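Pasta, and where to put it

I have been meaning to write about the pasta for a while, which will tell you what sort of June I'm having. It began when my neighbour Afaf Fakhoury was clearing her kitchen before the painters came, and she passed me a carrier bag full of spaghetti over the fence. I already had plenty (I always have plenty, I buy it whenever I can't remember if I need it), and at 8 in the evening I was stood there wondering where on earth a person keeps it all.

Long pasta is a nuisance, isn't it? Tins stack and flour sits in its tub, but spaghetti slides about and pokes you when you reach for the rice. I tried standing it up in a jug for years. These days I swear by a little white two-tier shelf and laying the packets flat on the top, side by side.

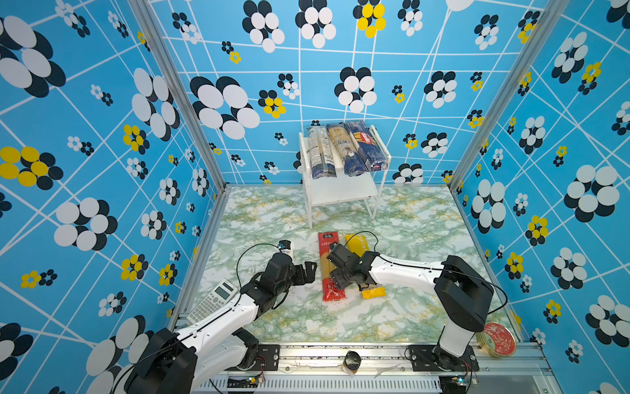

My friend Duygu Ateş keeps hers in tall glass jars and it does look lovely, but I like my packets. I like being able to see the long golden strands through the wrapper, and I like knowing which one is which without having to remember what I poured where. The deep blue Barilla is the easiest to spot when I'm half asleep and hungry, so I'd put that one on the right, nearest my hand. Silly, but it saves a bit of rummaging!

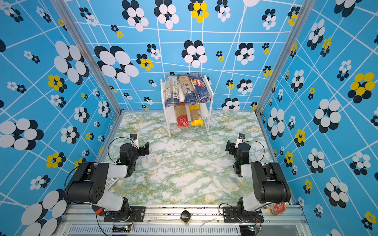 Anyway, all this tidying made me hungry, so supper was spaghetti with garlic, lemon and far too much cheese, which takes 15 minutes if you put the water on before you start chopping. I made enough for 2 and ate rather more than my half. Afaf is coming round when her kitchen is dry, and I've promised her the same again, with the last of the parsley if the slugs leave me any.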